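Household robot project passes 3582 recorded examples

A project teaching robot grippers to handle ordinary household items has recorded 3582 examples since it began, its organisers said on Wednesday, and will keep recording through April before any of the material is used to train a new version of its software.

The work is being done by Zutier, a small automation company, with support from the logistics firm Gavell. It is led by Nuria Wako, who previously worked on sorting equipment for parcel depots.

Each example is a short recording of one task, such as picking up a bottle, turning a carton to face the other way or moving a packet from one side of a table to the other. A person guides the gripper through the movement while cameras record the table and the gripper's position is logged. The learning system is later given the recordings and has to work out how to carry out similar tasks on its own.

Of the 3582 examples, 1752 have been checked and accepted. The rest are still to be reviewed. Wako said checking had been slower than recording from the start.

"You can record all morning and then spend two days going through it," she said. "Somebody has to watch every one and mark where the grasp starts and where it finishes. If the label is wrong, the system learns the wrong thing."

The team has 16 operators, most of them part time. New operators spend their first week on practice runs that are not counted in the total. They are asked to work at an even speed and to avoid stopping halfway through a movement, as long pauses have caused trouble in earlier training.

Failed attempts are kept if the operator recovers and finishes the task. A dropped packet that is picked up again is treated as a useful example and given its own label. Recordings where the task is abandoned are set aside.

Objects are bought at local shops or brought in by staff. The collection now stands at 178 items, including food packaging, kitchenware, stationery and empty cartons. Organisers said they looked for things with different weights and surfaces, and for packaging that changes shape when it is squeezed.

The layout of the table is changed between sessions. Items are laid down by hand without a set pattern, and they can end up on their sides or at an angle to the edge. An earlier round of recordings used neat rows, and the software trained on it did poorly once the rows were broken up.

Wako said soft packaging remained the hardest category.

"A box is a box, and you can come at it from a few directions," she said. "With a pouch, it depends on how it has landed and how full it is. People do it without thinking, so they find it hard to show the robot slowly."
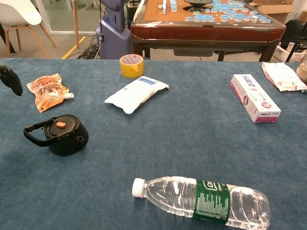
Clear plastic has also been a problem. The software used in the first round often misjudged the edges of transparent bottles, particularly under bright overhead lights. Operators have been asked to record more examples with bottles lying down, and to vary which way the cap points.

Rooms are not cleared before recording starts. Wako said furniture and other belongings were left in view so the system would get used to backgrounds that had nothing to do with the task.

Gavell is paying for part of the recording work and will get access to the trained software first. The company said it wanted to test the system on returned goods, which arrive in mixed packaging and are now sorted by hand at its Kestow depot. It has not set a date for the trial and said no jobs at the depot would change while testing was under way.

A second partner, Gebremichael, will supply replacement gripper fingers with a softer lining. The present fingers wear at the tips, and the team has been swapping them every few weeks.

Zutier has not decided whether to release the recordings to other researchers. Wako said the question would be looked at once the remaining examples had been checked.

Recording continues on weekdays from 9 a.m., and the company is taking applications for more part-time operators. No background in robotics is required.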